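Eine Vorführung mit Handgreifern vorbereiten: Anleitung für den Besuchstag

Diese Anleitung ist für Kolleginnen und Kollegen, die zum ersten Mal eine Besuchergruppe durch unsere Station führen. Ich habe sie im Februar geschrieben, nach dem Besuch der Gruppe aus Telbridge. Wiroj Wannasri hat sie gelesen und den Teil über die Marker verbessert.

1. Den Tisch vorbereiten

Stellen Sie nur Gegenstände auf den Tisch, welche die Besucher aus dem eigenen Büro kennen. Ein Ordnungskorb, Hefte, Stifte und kleine Topfpflanzen reichen völlig. Die Pflanzen kommen an den Rand, damit in der Mitte Platz für die Hände bleibt. Lassen Sie außerdem eine Seite des Tisches frei, dort steht die vorführende Person.

2. Greifer und Marker prüfen

Öffnen und schließen Sie beide Greifer mehrmals ohne Gegenstand. Die schwarzen Fingerpolster müssen sauber sein -- Staub von Papier wischt man mit einem trockenen Tuch ab. Danach kontrollieren Sie die Marker. Kein Ärmel und kein Kabel darf vor dem schwarz-weißen Muster hängen.

3. Die Vorführung

Die vorführende Person nimmt in jede Hand einen Greifer und arbeitet langsam, langsamer als im normalen Betrieb. Zuerst erklärt man den Gegenstand, dann greift man. Beides gleichzeitig ist für die Gäste schwer zu verfolgen.
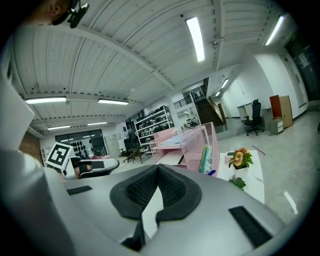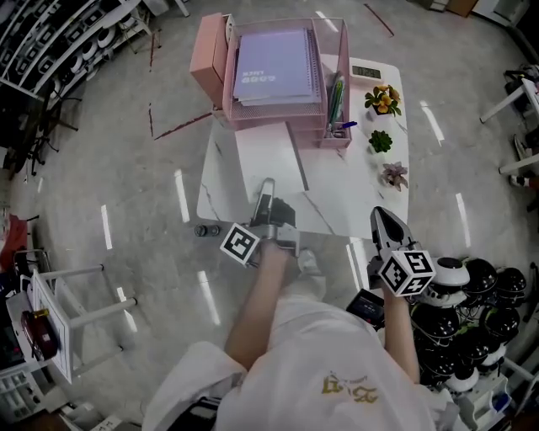
Oberes Bild: die Fingerpolster am rechten Greifer. Unteres Bild: beide Greifer am Tisch mit dem rosa Ordnungskorb.

Eine Runde dauert 15 Minuten, Fragen eingeschlossen. Zwischen den Runden bringen Sie alle Gegenstände wieder an ihren Platz. Oranuch Thepsuriya macht sich dafür vorher eine kleine Skizze auf Papier, und diese Methode kann ich empfehlen.

4. Gäste selbst probieren lassen

Wenn Zeit bleibt, dürfen 2 Personen nacheinander an den Tisch. Beginnen Sie mit einem Heft, denn ein einzelner Stift ist für Anfänger zu dünn. Die anderen Gäste bleiben währenddessen hinter dem Tisch, mit freier Sicht auf die Greifer.

5. Nach dem Besuch

Legen Sie die Greifer mit den Fingern nach oben ab und laden Sie die Geräte auf. Fragen, die Sie nicht beantworten konnten, schreiben Sie bitte in das Besuchsheft. Die Gruppe aus Jorkatville kommt am Vormittag und bekommt den gleichen Ablauf.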